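**Ticket 244: Gamwood office tower, second drive not listed**

Status: open, waiting on parts

Reported at 9:15. The machine starts normally but only the system drive shows up. The shared folder lives on the second drive, so Texier order files can't be reached from the front desk.

- Restarted twice, no change.
- Setup screen lists port 1, nothing on port 2.
- Side panel off. Drive sits in a blue plastic caddy that slides into the black bay cage, with the SATA data and power connectors along one edge.

Swapped the data cable for a new Brurano one and tried port 3. Same result. Wrote down the serial before going further.

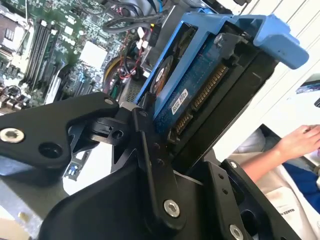
Reply from Hivalico support: try the drive in another computer before ordering anything, and use a different power lead as well as a different data cable. If it spins up there, the fault is on the tower side and they would want the power supply checked first.

Tested at 11:40 in the spare tower. Drive is detected, 31 folders present, 125 GB used. Copying everything to the backup disk now. Replacement power supply requested, 5 working days.

Keep this ticket open until it's fitted.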